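Jirnine 1109 Plush Microfiber Cloth: Six Weeks of Wiping Down Surfaces
Review by Ilze Kairys

Jirnine sells the 1109 in packs of 7 under the label "heavy plush, surface grade." It is a thick, long-pile microfiber cloth in gray, longer than it is wide, with a heat-cut edge and no stitching. I bought two packs in August and have used them daily on laminate, painted wood, glass and one steel sink. I paid full price. The comparison cloths were the Gredaswood flat weave, which I have used for years, and the Hunt terry, which I bought for this review.

Construction

The pile is the same height on both sides. Most plush cloths at this price have a long side and a short side, the short side being meant for the first pass and the long side for buffing. Jirnine leaves this out, and the packaging makes no comment on it. In practice you fold the cloth into quarters and work through the faces as each gets dirty. The folds hold reasonably well when the cloth is damp and poorly when it is dry, since the pile pushes the layers apart.

The edge is the weak point on paper. Heat-cut edges can leave a hard bead that drags on soft finishes. I ran the edge over a scrap panel painted in gloss black, using hand pressure and clean water, and found no marks under a raking light. I repeated it after the cloth had been through 50 washes and found two hairlines. I can't rule out grit in the wash as the cause. Anyone working on gloss black should fold the edge inward.

Absorption

I don't own a lab balance, so this was done on a kitchen scale. Soaked and allowed to drip until the drops stopped, the 1109 held more water than the Hunt terry and far more than the Gredaswood. Wrung out by hand, the order changed. The Gredaswood gave up nearly all of its water and was ready to use again. The 1109 stayed heavy and needed a second wringing, and even then left a film on glass that had to be chased with a dry cloth.

For spills this is a good trade. For windows it is a bad one. The package shows a window on the front — I would ignore it.

Dust pickup

Dry dusting is where the 1109 earns its price. On a painted bookshelf it took up fine dust in one pass with no trail at the end of the stroke. It also collected pet hair, which then had to be picked out of the pile by hand or with a lint brush. Rinsing does not remove hair. Shaking removes some of it and puts the rest on your sleeves.

Crumbs are a different matter. A long pile rolls over anything larger than coarse salt and drops it at the edge of the table. Use a brush first, or use the Gredaswood.

Washing and drying

The care label calls for warm water, mild detergent, no bleach and no fabric softener. I followed it for one pack and ignored it for the other, apart from the bleach. Softener cut the absorption noticeably after 3 washes, and a long soak in hot water brought back some of it. The pack that was washed correctly is still close to new in feel.

Lint in the first wash was heavy. Wash the whole pack alone before first use and clean the dryer filter afterward. From the second wash on there was very little.

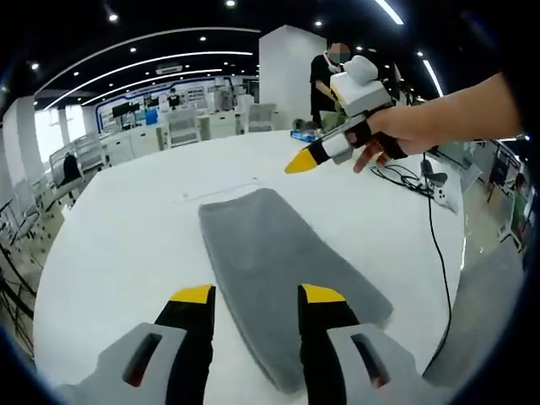 Drying time is the other cost of a deep pile. Hung over a rail indoors, an 1109 that had been spun in the machine in the evening was still damp at the core at 7 the next morning. The Gredaswood was dry before I went to bed. A tumble dryer on low heat solves this, but a cloth left bunched up in a bucket will smell by the next day. I lost one that way and replaced it from the second pack.

Color is stable. There was no bleed into a white test rag at any point, wet or dry.

Price and alternatives

A pack of the 1109 costs more than the same number of Hunt terry cloths and less than the Vombridge double-sided plush, which I borrowed for a weekend. The Vombridge has a bound edge and a short side, and it is the better cloth for car paint. For shelves and tabletops I could not find a difference that would justify paying for it.

The Hunt is adequate for rough cleaning and sheds for much longer. I still have two of them under the sink for the floor.

Verdict

Good for dry dusting, furniture and spills. Mediocre on windows. Poor on crumbs. The edge needs care on delicate finishes, and the wash instructions should be taken literally. I will keep the 1109 for shelves and go on using the Gredaswood for glass and for the kitchen counter.

Update: Jirnine now also lists a single cloth for people who want to try one first. The product number is the same and the care label is unchanged, but it costs noticeably more per cloth than the pack.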